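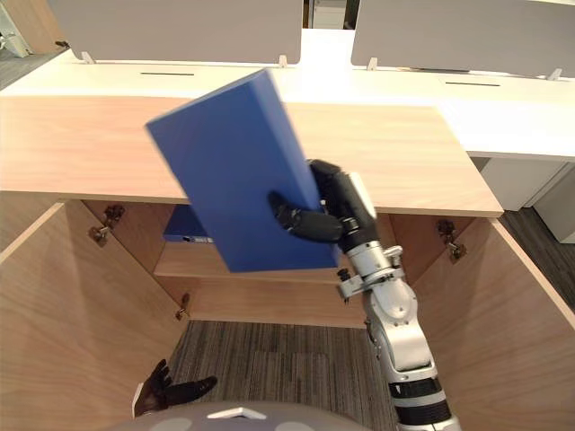
Figure 2. Open light-wood cabinet with a blue box held in front of it.

3.2 How people in Gretilstead put things away

I should say first that I came to this part of the study expecting to be bored. Storage habits sounded like the dull cousin of the cooking diaries in section 3.1. Then the answers started coming back and I ended up reading them on the bus, in the bath and once right through my dinner.

We sent the questionnaire to 82 households on the Prildale estate and 64 of them filled it in, mostly in March. I asked each person to keep a cupboard diary for a week and write down whatever went in, whatever came out and how cross they felt while looking for it. Between them they gave us 655 entries, which I typed up myself (never again!) and sorted by room.

The hall cupboard won easily. People put things there when they hadn't decided where they belonged, and several wrote "for now" next to items that had been in there since the last house. One woman had a whole shelf of "for now", including a fondue set. Boxes with lids were opened far less often than open shelves – much as the earlier Wirnano survey found, though that one only looked at flats.

I had also assumed that bigger cupboards would mean calmer diaries. They didn't, at least in this group. The crossest entries came from homes with plenty of space and two or more adults who each had their own system. I come back to those households in section 4, where the labels and the arguments about labels get a proper look.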